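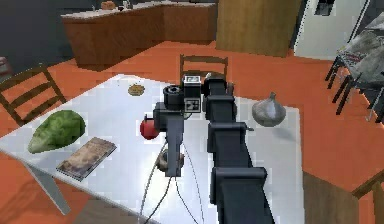

Section 2: Camera and planner setup

1. Start Itareo, load the kitchen scene. Wait for the arm to show over the table.
2. Open the Gisetti bridge on port 3740. Leave the sim paused.

Note: marker tracking off by default, turn it on under Perception.
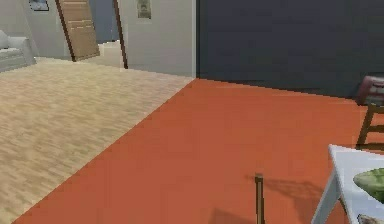

Which view does the planner use? The one set as primary in the Views tab.

3. Set planner rate to 100. Save teh profile.
4. Cycle thru all views, check each one refreshes.
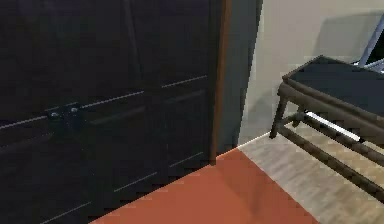 5. Unpause. Send a home command before any grasp goal.

Caution: don't edit the profile while a plan is running. Gets overwritten. Error 776 = bridge dropped, redo step 2.
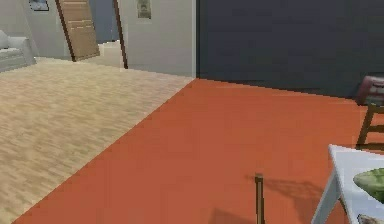
Room view, open door at back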